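My month without sugar in the coffee, and other changes
March, evening

I promised myself to write every night and already I missed a few. Tonight I have tea and a quiet house, so I continue.
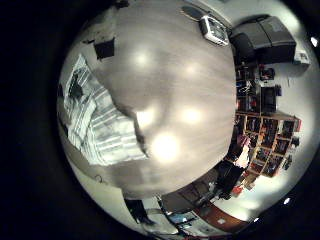

The doctor in Brunley did not scare me, but she showed me the paper with my blood sugar and drew a small circle with her pen, and this circle stayed in my head for the whole drive home. She said I do not need medicine now. She said to eat more beans, more oats, fewer sweet drinks, and to come back after summer. In my country we would call this the advice of a grandmother.

So the first thing I changed is the breakfast. Before, I took white toast with jam and coffee with two spoons of sugar, and at ten in the morning I was hungry like I never ate. Now I cook oats in water with a little milk and I put ground flaxseed and half an apple, cut small. The first week I did not like it at all. It tasted to me like wet paper. Then I started to toast the oats in the dry pan before the water, and this made a big difference. They smell like bread.

The coffee was harder. I went from two spoons to one, then to half, and since last week I drink it with nothing. I will not lie in my own diary, I still miss it. The cinnamon which people recommend on the internet does not dissolve and only makes mud at the bottom of the cup.

For lunch I make lentils on my free day, a big pot, and I divide it in boxes. My mother always put a bay leaf and a carrot, and a little vinegar at the end, and I do the same. I read on the package that one portion has 28 grams of carbohydrates, and I was surprised, I believed lentils were only protein. But the fiber is high too, so I feel full until the evening. I do not weigh everything. I tried it for some days and I became a person who is angry at a potato.

I made one mistake with the nuts. A colleague brought almonds to work and I ate them the whole afternoon, thinking it is healthy, it does not count. In the evening I had no hunger for dinner and my stomach was heavy. Now I put a small handful in a cup and I close the bag with a clip and put it on the high shelf, where I need the chair.

Today I walked to the shop instead of taking the car. I bought chickpeas, spinach, plain yogurt, a lemon and the dark bread with seeds, which costs almost double the normal one. I stood a long time before the yogurts. The one with peaches had so much sugar that I read the label again to be sure. I took the plain one and I will put frozen berries in it, they are cheaper and they make a nice purple juice when they melt.

My weight this morning was 71 kilos. I wrote it on the calendar in the kitchen with pencil. It is less than in winter, but the doctor said to look more at how I sleep and how I feel on the stairs. I sleep better, I think. On the stairs I feel the same.

Tomorrow I want to try the chickpeas in the oven with paprika. I must remember to soak them tonight before bed, and to buy more vinegar.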